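Review: Hebden Handheld Teaching Kit, with the Plutach practice guide

Reviewed by Darren Hartley, 23 May 2021

The Hebden kit is a pair of hand-held grippers with cube markers, supplied with a printed practice guide from Plutach. The hardware has been covered elsewhere. I bought it for the guide, and most of this review concerns the guide.

It runs to 18 pages and sets out 13 rules for recording tabletop tasks. They cover marker visibility, cable routing, clear floor space, lighting, starting pose and file naming. Each rule has a test you can carry out without extra equipment. Rule 4, for instance, asks the operator to move both grippers through the full working area while a second person checks the tracking readout. If either marker drops out, the table or the operator moves before recording starts.

We followed the guide through 200 recordings at the Pevthorpe office, using household objects on a plain table. Negin Farahani kept the log and did most of the checking.

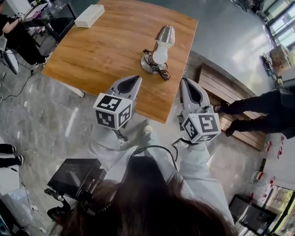
The cable section is the strongest part. It treats the cables behind the operator and the cords on the objects as separate hazards, with separate checks. Operator cables must allow full reach with slack left over. Object cords have to be logged as part of the starting layout, coiled or straight, so that a later session can repeat it. We had not been doing this, and our older logs are poorer for it.

The bystander rule is less useful. It sets a clear distance around the operator but gives no advice for rooms where other work is going on. We wrote our own version: one person calls the start, and anyone crossing the floor waits for the stop call. Lighting gets a single paragraph, which is thin for a rule set that depends on printed markers. Glare from a window or a polished floor deserves its own test.

The grippers themselves are adequate. The inner pads held up, the finger travel is smooth, and the markers stayed fixed. Weight becomes noticeable late in a session. The guide suggests a break after every 6 recordings — sensible, though we stretched it on short tasks.

The checklist card matches the guide except for rule 9, where the wording differs. Dindine, who sold us the kit, sent a corrected card when asked.

Recommended for small teams that have no written procedure. Teams that already have one should read the cable section first.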